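Tudport two-arm bench kit, worth it for cloth work?

gridmat_7
Looking at the Tudport kit for a small care lab. We want to practice covering a patient dummy with a blanket. Anyone running one?

n_cetinkaya
Yes, since March. Assembly took 9 hours. The arms are fine. The gripper cameras are fine. The manual is bad.

Trivard_user
I'd skip it. I sent mine back. The fingers slipped on anything thinner than a towel, and support took 7 days to answer.

n_cetinkaya
Did you change the grip force? The default is too low for fabric. Mine slipped too until I raised it.

Trivard_user
I did. Still slipped. For that price it should work out of the box.

Afaf Aoun
2019-06-16
I run the same kit and I'm somewhere between you two.

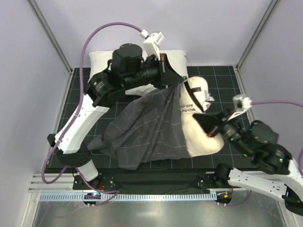 Blankets are harder for it than towels. I've logged 300 runs, and 132 ended with the torso covered well enough for me. Bunching is the main problem. The left gripper has the cloth pinched above the shoulder there, and half the torso is still bare. I also want better cable clips, with that purple cable looping out so wide on the left.

gridmat_7
132 is lower than I hoped. Is the Gorusura one any better?

Afaf Aoun
Haven't tried it.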